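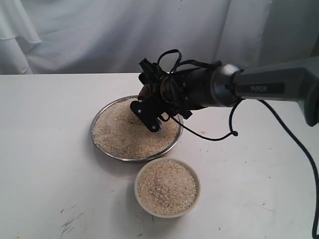 Broken rice in the steel dish, filled nearly to the rim

Broken rice – rinse it or not, and how much water?

durdek_d
Sep 10, 2020
Posts: 146

I bought a big bag of broken rice because it was cheaper than the long grain next to it. The dish is what I measured out for dinner. It's pale beige with tiny darker bits in it. My first pot came out like paste. I used two cups of water to one of rice, same as I do for regular, lid on, low heat for 18 minutes.

Two questions. Do you rinse it, and what water ratio do you use on the stove? I don't have a rice cooker.

Dariusz

carmela_g
Posts: 1,407

Two to one is too much. The pieces are small and take up water fast. I do one and a quarter cups of water to one cup of rice, ten minutes on the lowest burner, then ten minutes off the heat with the lid on. Don't lift the lid.

Rinse it, yes. Three changes of water, in a fine strainer. A regular colander will lose a lot of it down the sink.

remigiusz_j
Posts: 134

I don't rinse mine at all. I've cooked it both ways and the rinsed pot was only a little less sticky. What made a difference for me was toasting it dry in the pan for a couple of minutes before the water goes in. Then one and a half to one.

carmela_g
Posts: 1,407

Toasting is fine but it doesn't get the dust off. I would want those dark bits looked at before it goes in any pan. Spread a handful on a plate and go through it.

remigiusz_j
Posts: 134

Could be bran. Mine has specks like that and it has never been a problem.

carmela_g
Posts: 1,407

Could be. I can't tell from a photo and neither can you. I bit down on a small stone once and paid for a crown, so I check every bag.

urszula.w
Posts: 1,004

I'm with Carmela on rinsing and with Remigiusz on the water. One and a quarter left mine chalky in the middle, but my lid doesn't fit well and I lose steam. Try one and a half first, and if it's still soft, take out two tablespoons next time.

Also, if you have most of a big bag left, don't make it fight to be a side dish. Use it for porridge. One cup of rice to eight of broth, stir it now and then, 35 minutes. It breaks down much sooner than whole rice. I made it all through May when my son had his wisdom teeth out.

Which brand is it? I had a bag of Drakavero that was very dusty and the water took five rinses to clear.

durdek_d

No brand that I can find. It came from the bulk section in a plain bag with a price sticker. I'll go through some on a plate tonight. I have a fine strainer for flour – is that OK or is the mesh too small?

carmela_g
Posts: 1,407

Flour strainer is OK. It drains slowly, so shake it a bit and leave it over a bowl for five minutes. Wet rice throws off your measuring.

durdek_d

Second pot done. Picked through it, found two husks and no stones. Rinsed three times, one and a half to one, ten minutes plus ten resting. Much better. The bottom was still soft, so I'll cut the water a little like Urszula said. Haven't tried toasting it.

remigiusz_j
Posts: 134

Try it with a spoon of oil. And skip the rinse once so you can compare.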